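Arm lands short of the cube on the right half of the mat

2 min read

Opened by: Lacey Mapplebeck
Date: 9/11/19
Machine: orange printed arm on the Hakis bench, overhead camera, ChArUco-style mat
Status: open

Problem

The arm is told to go over the cube, close, lift, and put it down in the green ring. On the left half of the mat it does this fine. On the right half it stops short toward the base, and the jaw closes on the corner of the cube or misses. The error gets worse the farther out I go. Repeats land in the same wrong place every time, so I don't think it is slop in the gears.
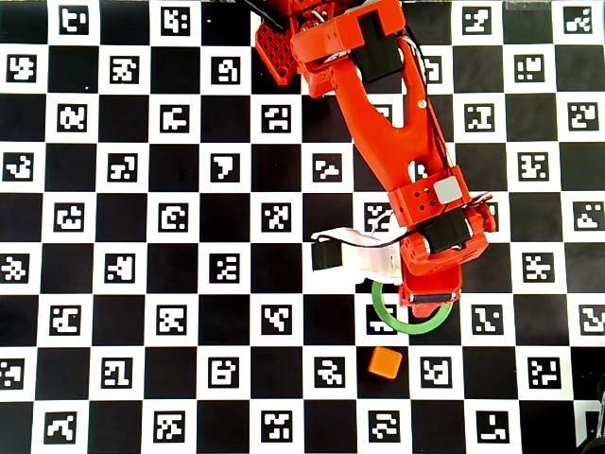

Nothing was reprinted between the last good session and this one. What did change is the wrist servo. The old one started buzzing in December and I finally swapped it for a Teoh from the parts drawer. Same horn, same screws. The center value in the config was still 500 from the old servo.

Log

1. Power cycled everything and reloaded the Hotora config. No change.

2. Checked the supply at the shoulder connector with the arm moving. Voltage sags a little when the shoulder starts but recovers. Ruled out.

3. Reran the camera calibration with the arm parked out of view. Used 400 frames, which is more than it needs. Reprojection error is as low as it has ever been. The camera knows where the mat is.

4. Had the arm point at marker corners with the gripper open and wrote down the offsets. Left side good, right side short. Declan Clegg read this and asked if the wrist zero was redone after the swap. It was not.

5. Redid the wrist zero with the square block against the link. Center came out at 664. Saved it and restarted. The right side is a lot better but not fixed -- the fingertip is now off by about the width of the jaw at the far corner.

6. Ran the cube and ring routine again with the new value, slow speed, 2,000 ms pause above the ring before release.
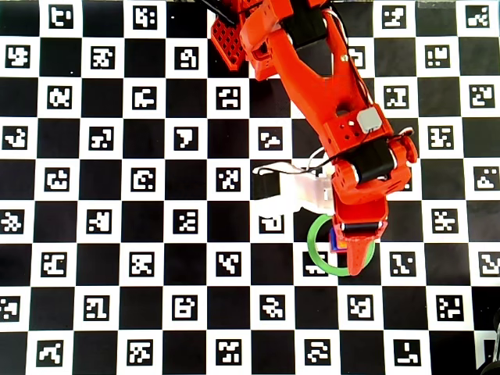

7. Took the gripper cable out of its clip at the wrist and retied it with more slack. It was pulling at full reach. Small improvement, maybe.

Still to do

Check the shoulder horn for a skipped tooth. Declan says the Grudus firmware clamps the elbow angle near the limit and does not report it, so I will print the commanded and actual angles side by side at the far corner. If those two disagree I will close this one and open a new ticket under firmware.

Please leave the mat taped where it is until then.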